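Wrist camera frames lag behind joint states, grasp lands short

Hjalti Hauksdóttir
August 25, 2019 - 7 comments - Share

I'm running a pick-and-place task on a small arm with a camera at the wrist. The job is to take a sandwich off a white tray and move it to a basket. When the arm is still, detection is fine. When it's moving, the grasp target comes out short of the sandwich, always on the side the arm is coming from. The faster I go, the worse it gets.

I log joint states at 100 Hz. Images are stamped when my node receives them. I've redone the hand-eye calibration twice and the numbers hardly changed. The planner is Cetau with default settings.
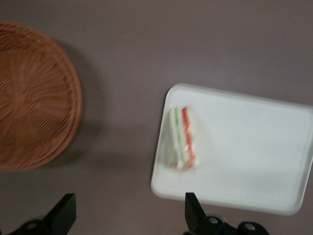
Can I fix this in software, or do I need a camera with a hardware trigger?

Software will get you most of the way. Estimate the delay between exposure and your receive stamp, subtract it, and look up the arm pose at the corrected time instead of using the latest one.

Leif Westerberg
2 comments - Share

To measure the delay, put a printed marker on the table and sweep the wrist back and forth over it at a steady speed. Plot the marker's image position and the joint angle against time, then slide one curve until they line up. The shift is your offset. Do it at two speeds. If the answers differ, part of the problem is something else, probably rolling shutter or a queue filling up in your driver.

Set the image queue to one as well. An old frame is no use to the planner.

You'll also want a shorter exposure. The weave of the basket is smeared and so are the edges of the sandwich, and a corrected timestamp won't sharpen either of them. I set mine to 3000 microseconds and added a lamp.

Hermenegildo Galindo
Share

Just stop the arm before you take the picture. Costs you a bit of time per pick but it works. We do it that way at Bristness.

Comments

Teófilo Cusi: Stopping is fine until the cycle time matters. I'd do the offset first.

Lena Lis: Check that both machines are on the same clock. Ours had drifted since July and I blamed the camera for ages.

Hjalti Hauksdóttir: Same machine for both, so not the clock. The sweep gave me a steady offset at both speeds - grasps are landing much closer now. Will try the exposure next.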